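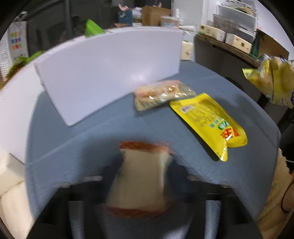

Packing snacks for a long drive

We do the run from Illeck down to my sister's place in Utora every June, 308 miles door to door, and I've finally got the food part figured out. I used to just grab whatever at the gas station. Never again (my wallet still hurts!).

1. Start the night before. I put everything I'm thinking of taking out on the table, still in its bags, and then I put a third of it back. You will always pack too much.

2. Sort it into dry stuff, juicy stuff and stuff that melts. Crackers, pretzels and little rolls travel great. Grapes are fine if you wash them and dry them really well first. Chocolate stays home, sorry.

3. Anything already open gets used up first. Fold the top over twice and clip it with a clothespin, or tip the lot into a zip bag and squeeze the air out. I've had chips go soft in 40 minutes with the windows down, so don't skip the clip.

4. Make one small bag per person. My kids are 8 and 11 and they will fight over a shared bag before we even hit the Sepúlveda exit. Write names on them with a marker.

5. Freeze two water bottles and stand them at the ends of the cooler. Cheese and sandwiches go in the middle, fruit on top so it doesn't get squashed.

6. Keep a trash bag and a damp washcloth up front where you can reach them. I hang ours off the glove box handle.

The whole thing takes me around 25 minutes now, and most of that is hunting for the cooler lid.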